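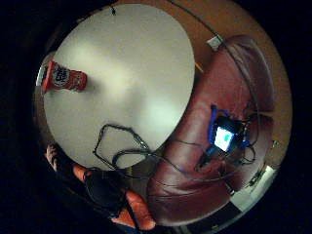 2 min read

August, 14:20. Kvaran glove rig, dropout fault again. Tracking froze for 6 seconds while the cable was under tension, then the hand pose jumped and Nevine kept logging as if all was well.

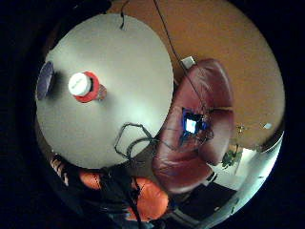
Reseated the glove connector, same fault. Swapped the battery, same fault. Five dropouts in 38 takes, all of them on long reaches. The log shows stale packets repeated with fresh timestamps, so the watchdog never trips.
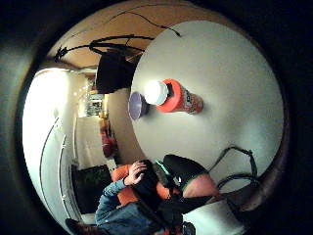
Ravindra Ahuja thinks it's the strain relief and wants the lead replaced before anyone trusts the angles.

The arm replay stays locked out until then. A stale pose followed by a jump is a hazard at full speed. 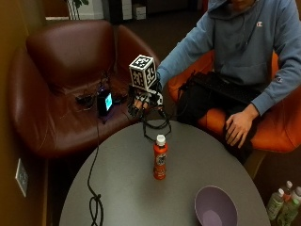 To do: new lead, watchdog on packet counter instead of time, rerun the long reaches. Mark the 5 bad takes.

We use cookies to improve this site. Accept / Manage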